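Search this site
Enter keywords
Go

Zusemura opens bookings for rented gripper kit aimed at small joinery shops

4 May 2025

A rental service that puts a robot arm and gripper into small woodworking shops has opened its bookings to the public, after a trial period with a handful of joiners and cabinetmakers.

The service is run by Zusemura, a six-person firm that until now has mostly repaired and refitted used automation equipment. It is called Wilon, and it covers delivery, mounting, set-up and training, with a technician on call during business hours. Customers pay by the week and can send the kit back at the end of any paid week.

Hermine Danzer, who manages the service, said the kit was meant for jobs that tie up a worker for hours without needing much skill, such as moving boards from a stack to a saw bench, holding panels while glue is applied or feeding blanks into a sander.

"Most of the shops we talk to have a couple of people on the floor," she said. "If one of them spends the morning carrying boards, that's half the labour gone."

The basic package includes an arm, a controller, a mounting plate and a two-finger gripper with swappable pads. Suction cups are offered as an extra, but the firm recommends against them for rough-sawn stock. A shop needs a level floor, a standard power outlet and 2 metres of clear space on the working side. Compressed air is required only if the suction cups are ordered.

Set-up takes one day. A technician bolts down the base, runs the cables, teaches the arm its first job with the customer's own material and leaves a printed guide. A second visit, a week later, is included in the price and is usually spent adjusting grip force and tidying up the programmed moves. 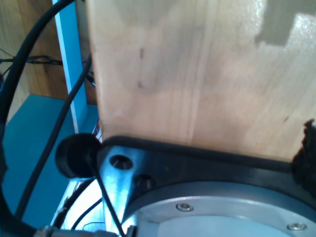

Grip force was the most common complaint during the trial. Softwood boards picked up dents when the setting was too high, and heavier hardwood panels slipped when it was too low. Zusemura has since changed the pads to a softer rubber and added a set of saved settings for common species and thicknesses. The customer chooses one from a menu and can fine-tune it from there.

Marlies Gasser, whose shop in Erncombe makes shelving and kitchen doors, had the kit for two weeks in the trial and has booked it again. She used it to move shelf blanks between a planer and a drying rack.

"The first day was slow and I wondered what I'd signed up for," Gasser said. "By the end of the week it was doing the run while I did the edging. It isn't fast. I can carry boards quicker than it can, but I don't want to carry boards."

She said she would like a longer cable set, as the controller had to stand closer to the dust extractor than she wanted. The firm now offers a longer set at no charge if it is requested when booking. It has also begun covering the connectors on the arm side, where fine dust had been settling.

Not every trial customer stayed. Mechthild Kuster, a furniture restorer, returned her kit after the first week. Her work changes from piece to piece, she said, and she spent more time teaching the arm than she saved.

"If you're making the same thing all day, I can see it," she said. "I had a chair, then a dresser, then a box of drawer fronts that were all different. It wasn't for me."

Danzer said that was a fair assessment. The firm now asks for a short description of the work before it accepts a booking, and it has turned down requests where the batches were too small. As a guide, it suggests a run of at least 122 similar pieces a week before the rental is likely to pay for itself.

The kit handles boards up to 13 kilograms, including any fixture attached to them. Anything heavier needs a larger arm, and Zusemura does not rent those. Warped boards can be picked up if they are stacked with spacers, but the firm asks customers to send samples first.

Safety checks are done on site by the technician before the first run, and the customer must sign off on a marked floor area. The arm is limited to a slow speed whenever someone is inside that area. Customers are asked not to alter the gripper or the mounting plate themselves. Worn pads are replaced free of charge by mail, while damage from collisions is billed at cost after the first incident.

Huguette Gautier, who teaches cabinetmaking at the Eskola training centre, said her students had tried the kit for part of a term. She found the teaching pendant easy to learn, but said the printed guide assumed too much.

"There's a page on tool offsets that lost everyone, me included," she said. "The rest of it they picked up in an afternoon."

A new version of the guide is due later in May. Ye-ji Heo, the technician who is rewriting it, said the section on offsets had been cut down and given more drawings. She has also added a list of daily checks, covering loose bolts on the mounting plate, cable wear near the joints and dust on the gripper fingers.

The firm has 18 kits available. Bookings are being taken for shops within a day's drive of Erncombe, with delivery charged by distance. A deposit equal to one week's rent is payable on booking and is refunded when the kit comes back complete. Cancellations made before the delivery van is loaded carry no fee.

Zusemura said it had no plans to sell the kits outright, though customers who rent for several months in a row can ask for a quote on a used arm from its repair business.

13 shares
2 comments

Contact us | Copyright 2025. All rights reserved. | Back to top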